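Notebook, Plurnside bench, May
Conductivity drift on the Skirna loop, continued

09:10. Picked up from the last entry. Overnight log shows the same shape as before: flat until the pump cycles, then a slow climb, then flat again at a slightly higher level. Start of run 413 µS/cm, end of run 1,056. No top-up in between, so nothing was added to the loop on purpose. Level in the sight tube dropped by 57 mm over the same period. I had put that down to evaporation from the open header tank, and part of the climb would follow from that, but the sums do not close. Losing that much water from a tank of that section concentrates what is left by far less than the log says.

So either something is dissolving into the loop or the probe is lying. Doing the probe first as it is the cheaper question.

09:40. Pulled the probe (the Zonen, inline type, screwed tee). Slight film on the outer electrode, brownish, wipes off with a finger. Cleaned in weak citric, rinsed three times in deionised, left to stand in deionised until the reading settled. Checked against the 413 standard from the sealed sachet and then the 1,174 from the bottle. Low standard reads high by a few counts, high standard reads low by a bit more. Neither error is anywhere near enough. Recalibrated anyway, new cell constant written on the tag and in the loop file. Old tag is taped to the facing page.

Note on the bottle of high standard: the cap was not fully down when I took it off the shelf. Please close it properly. I have marked it suspect and opened a new one. The two agree to within the last digit, so no harm done this time, but I will use the new one from now on.

10:25. Probe back in the tee, loop restarted on the same water. Reading came straight back to where it was before cleaning, allowing for the new constant. The water is as salty as the log says it is. Closing the probe question.

10:50. List of wetted parts, from the build sheet and from looking:

Header tank, polypropylene, open top with loose lid
Pump, Yeon small centrifugal, plastic volute, shaft seal type not given on the sheet
Pipe, mostly clear PVC, two lengths of braided silicone near the pump
Test section, stainless
Isolating valves, brass
Filter housing, with cartridge fitted
Whatever sealant was used on the threads

Jong-dae Ma fitted the filter cartridge when the loop was rebuilt. Asked him which one. He thought it was plain wound polypropylene, went and looked in the drawer, and came back to say that the plain ones are all still in their bag and there is one space in the box of softener cartridges. So a softener cartridge may be in there. That would be of interest: a resin cartridge supplied in sodium form and not flushed can carry a good deal of salt with it from regeneration, and would let it go whenever fresh flow passed through.

It does not fit everything. I would expect most of that to come out in the first hour and then stop. What we have is a step at each pump cycle. Unless the housing is sitting partly bypassed and only sees proper flow on start-up. The bypass valve handle is loose on its spindle, so its position means very little.

11:30. Isolated the housing and opened it. Cartridge is the softener type. Resin bed has settled to one side. Sample of the water sitting in the bowl taken before draining, diluted ten to one in deionised as the probe would otherwise be over range. Even diluted it reads well above the feed water. I have not tried to back out the true figure, as conductivity is not linear enough at that strength to be worth it.

Bowl drained to bucket, cartridge bagged and labelled, plain cartridge fitted. Bowl o-ring had a flat on it, replaced. Bypass handle tightened and its closed position marked on the body with paint pen.

12:05. Draining the whole loop. Slow, as the low point drain is only 6 mm and is not at the low point. Someone should move it. I have raised this before (see the entry on the first fill) and will raise it again here.

13:20. Loop drained, flushed once with mains, drained, flushed twice with deionised. Last flush left to circulate for ten minutes before draining, reading low and steady at the end.
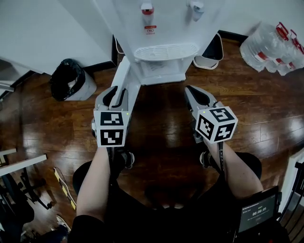 Water dispenser on the dark floor, two faucets with drip tray below.

13:50. Refilled with deionised to the upper mark on the sight tube. Dosed to the starting value from the stock salt solution, in small steps with the pump on and a wait between each. Reached 413 on the fourth step and held there. Lid taped down this time so that evaporation is at least reduced.

14:15. Pump set to the same cycle as last night. First two cycles complete, no step visible on either. Too early to say more. Logger interval shortened to one minute so that the start of each cycle is properly caught.

To do:
Read the log first thing and plot against last night on the same axes
Sight tube level at the same time, to the nearest millimetre
Find out the seal material on the Yeon pump
Softener cartridges to go in a separate drawer, with a label
Correct the build sheet, which says only "filter, 10 inch"
Ask whether any of the earlier Skirna runs were done with the softener cartridge in. If so the corrosion coupons from those runs saw more chloride than recorded and the results need a note against them

16:40. Still flat. Leaving it running overnight with the low level trip enabled.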